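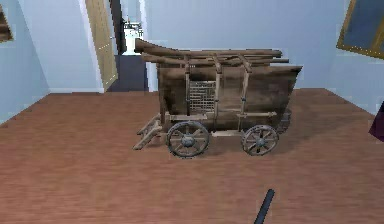
Tikby Rooms: simulated home interiors for robot arm training
Manufacturer: Varkuvance
Version: 2
Delivery: download
Last change of this page: 17 May 2020

Tikby Rooms is a package of ready interiors for teams which train or test a robot arm in simulation. You load a room, you choose the objects, and the arm can start to work the same morning. The package contains 70 rooms, and every room comes with walls, floor, doors, lights and collision shapes already set. It is not necessary to model anything by yourself.

We made the first version for our own use. In our office we had one arm and too many people who wanted to use it, so most of the tests had to be done on the computer in any case. The rooms we could find at that time were either empty gray boxes or very beautiful apartments which made the simulation slow. Tikby Rooms is somewhere between the two. A room has a wood floor, painted walls, some frames on the wall, a door that can stand open, and it still runs on a normal workstation.

What is new in version 2

The biggest change is the object placement, which is now done by a separate tool called Prutent. It is included in the price. Prutent takes objects from your list and puts them on a table or on the floor, with a position and a rotation that change in each episode. You can write a seed number, and then you receive the same arrangement again. This was the most frequent request from the users of version 1.

Prutent does not try to make a tidy kitchen. Objects can come near to each other, one can lie partly under another, and a handle can hang over the edge of the table. If you prefer a calm arrangement, increase the value "minimum distance" in the settings. With a high value some objects from the list will be left out when the table is too small, and the tool writes their names in the log.

The scale of objects can be changed too. Large things such as a wagon or a cabinet can be loaded in full size or reduced, and the mass is calculated again after the change. Please check the mass before a pushing task. The calculation takes the material from the object file, and in files that come from other sources the material is often missing.

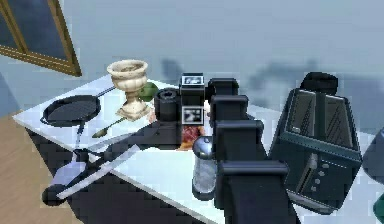

Objects with thin parts needed the most work from us. Scissors, spoons and pan handles are difficult for a gripper in simulation, as the collision shape is usually a simple block and the fingers close on air. In version 2 we made the shapes of 40 objects again by hand, including the frying pan, the scissors and the salt shaker. The toaster has open slots now, so a flat object can be put into them. The stone urn kept its old shape, it was good enough.

Arms and viewpoints

The package comes with one general arm model in black. You can replace it with your own model if you have the usual description file. The viewpoint can be fixed in the room or attached to the arm. With an attached viewpoint, parts of the arm will often enter the view and hide some objects. We leave it like this on purpose, and there is an option to make the arm invisible for the people who want clean pictures only.

Lighting is soft and even in the standard setting. There is a second setting with strong light on the table and deep shadows, which we recommend to mix into the training if your real table is near a window.

What is included

The 70 rooms with collision shapes
The object library, with the reworked objects marked in the list
Prutent, with graphic window and command line
A manual in English and Spanish (PDF)
Free corrections until version 3

What is not included

A physics engine. You need to have one installed already, and the manual explains which ones we have tested.
Trained models. We sell only the rooms and the objects.
Soft objects. The slice of meat, for instance, is a rigid body and will not bend when the arm lifts it.

Known problems

In a few rooms the floor texture becomes blurred when the viewpoint is very low. It has no effect on the physics. The correction is planned, but we do not have a date.

A door that is open at the start of an episode can close by itself if the time step is too long. Use the value from the manual.

When a very bright table is used together with white objects, the edges are hard to see in the color picture. The depth picture is correct.

License and order

One license is valid for one team in one building, with no limit of computers. Universities and schools pay half. The trial package has 22 objects and one room, and it works without time limit, so you can see if the speed is sufficient on your machine before you pay.

Orders from Portugal and Spain go through our partner Nogueira, all other orders come directly to us. Users who bought version 1 in April receive version 2 without cost, please write us with your order number.

Technical questions are answered by Olga Carrasco. It helps her very much if you attach the Prutent log and the seed number of the episode.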